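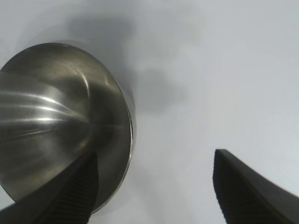 Large stainless bowl, brushed finish with a thin bright rim.

Stainless Steel Mixing Bowl — Prornar kitchen range

We have read a lot of bowl listings, and most of them promise things a bowl can't do. It won't make you a better baker. It is a round piece of steel with a rim on it, and we stock it at Claltport on the strength of the steel and the rim.

The finish is brushed, so it has fine circular marks in it from new. Those are not scratches, and please don't return it for them. "Scratch resistant" was on the supplier's sheet and we took it off. Use a metal whisk in it every day and you will add marks of your own.

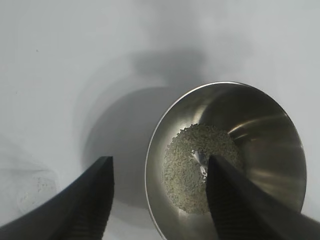 Round steel bowl with small pellets inside, on a white surface.

Sloping sides make it easy to get a scoop in when you're down to the last of whatever you keep in it. Flour, dry beans, pellets, pet food, all fine. The rim is rolled, which we prefer to a cut edge, though a wet hand will still slip on it.

What we don't believe: that it "keeps dough warm." Steel cools down fast. If you need warmth, put a towel over it or buy the Soltani ceramic one, which weighs a lot more and chips.

Dishwasher: yes, according to the maker. Ours came out with water spots until we started drying it by hand. Microwave: no.

Lid not included. The Stitutside lid is sold as universal — it isn't, so check your rim before ordering one.

Sold in packs of 2. Returns within 14 days, unused, and you pay the postage. Next delivery expected in February.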